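Selorm Ankrah
May 2, 2020

Thread on what I've been doing with the arm this month. A few people asked how you teach a robot a task without writing the motion yourself. Short version: you do the task through the robot many times and record it. Long version follows.

The setup is called Drera. You hold a small handle in each hand, and the arm on the bench copies where your hand goes. Squeeze the trigger and the gripper closes. Let go and it opens. While you do this the software saves the joint positions and the video, including the wrist view.

One pass through the task is one demonstration. You start with the gripper open over the table, do the job, and go back to where you started. If you drop something and recover, you keep the recording. If you drop something and give up, you delete it.

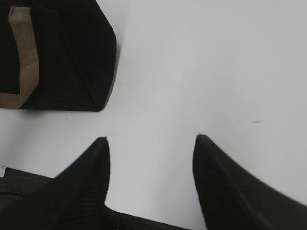 Starting position matters more than I expected. In my first batch I began every demonstration from the same spot, and the trained policy only worked from that spot. Move the arm a little to the left and it would reach for a place where nothing was. So now I vary the start every time, including some awkward ones.

The object is a problem of its own. I had done blocks and cups before this. Those keep their shape. A soft bag with a zipper doesn't. You push on one side and the other side moves. You let go and it settles into something new.

The task itself is plain. Get hold of the bag, keep hold of it, and move it to the other end of the table. Opening the zipper is a later task and I haven't recorded any of that yet.

What you can feel with your own fingers you can't feel through the handle. Drera has no force feedback. I judge contact by watching the cloth bunch up in the wrist view. If the cloth stops moving and the finger keeps going, I'm pushing on the table.

I keep a notebook next to the bench. Current count is 500 demonstrations on the bag, over 60 hours, counting breaks and restarts. The whole set with the older tasks is 1,235.

The mistake that cost me the most time: I was too careful. I went slow, stopped, looked, went slow again. The policy learned the stops. It would come down toward the bag and hang there, sometimes for 8 seconds, and then carry on. I threw out that batch and did it again at a normal pace.

Second mistake: I was looking at the bag directly, over the top of the arm. The policy only gets the cameras. If I use something the cameras can't see, it has no way to learn why I moved. Now I sit with my back half turned and work from the screen.

My first week like that was bad. Depth is hard on a flat screen. Black fabric next to black fingers is harder. You learn to use the small things that catch light, like a bit of metal or the zipper teeth.
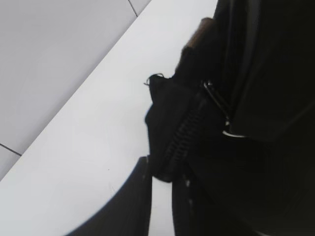
Vy Doãn: Did you try guiding the arm by hand instead? At Nanell we just grab it and move it. Much faster for us to record, and you feel the cloth push back.

I did, for two days. You do feel more. But my hands and sleeves were in the video all the time, and they won't be there when the arm runs alone. For a task with no cameras I'd go back to it.

She also asked whether one person should record everything. I think two is better. My cousin Ninh did a small share of mine and approaches from the opposite side to me. The policy trained on both of us handles more bag positions than the one trained on me only.

Something I do now before each session: five practice runs with recording off. The first few of the day are always clumsy and I used to keep them.

I also write one line after each demonstration. "Slipped once." "Grabbed too high." It takes a few seconds and makes it possible to sort them later.

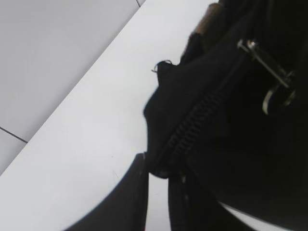
Both fingers in around the lower part of the bag.

For the grip, I aim for a thick fold. A thin pinch at the edge can look fine until the lift starts, and then the weight pulls it out. I have plenty of "slipped once" lines from that.

Next is the zipper. The pull is small and I expect to need a lot more recordings. I'd like to have it going by August. If anyone has done zippers with a plain two-finger gripper, send me what you used for a start position.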